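# Markbridge Household Textile Survey: cleaned tables

Diary records of how households in Markbridge store, mend, wash and get rid of cloth goods. Covers clothing, bedding, towels, curtains and bags. Shoes are left out.

Version 2, released Saturday, April 13, 2019. It replaces the January files, which had the mending costs in the wrong column for one district.

## Files

- `households.csv`: one row per household, 467 rows
- `items.csv`: one row per item entry, 2,415 rows
- `codes.csv`: item types, fabric codes and disposal codes
- `notes.txt`: free-text remarks, names removed

Join on `hh_id`. It is stored as text and has leading zeros, so spreadsheets will break it if you let them guess the column type.

## How it was collected

Each household kept a paper diary for 27 days. Matilde Cordeiro and Kekeli Nutsugah typed up the diaries, and Hanan Tannous checked the fabric codes against the care labels people had copied out. Where no label was copied, `fabric` is `UNK`. We did not fill it in from the item type.

## Known problems

- `age_years` is the owner's guess. People like round numbers.
- "Bag" was one category in the diary. Totes, drawstring bags and laundry bags were split later from the remarks, and many rows are still plain `BAG`.
- Mending done at home has cost 0. Mending with no cost written down is blank. Don't merge the two.
- The Drustden side of town is thin. Weights are in `hh_weight`, capped at 400.
- Items given to relatives are coded `GIFT`, even when the diary says "hand-me-down".

## Use

Free for teaching and research. Please don't try to match remarks to people. Cite as Marinho and Cordeiro, Markbridge Household Textile Survey, version 2.

Corrections go to Laurinda Marinho. Bernardo Mendes looks after the code list, so send him new item types, with the diary page number if you have it.

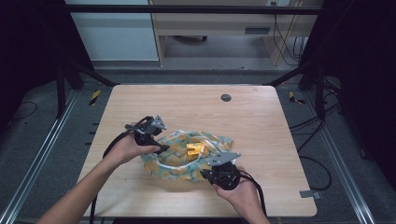 Requests to split `BAG` further should list the `item_id` values affected and the remark that supports each change. Accepted changes will go into the next version, and the old codes will stay in `codes.csv` marked `retired`.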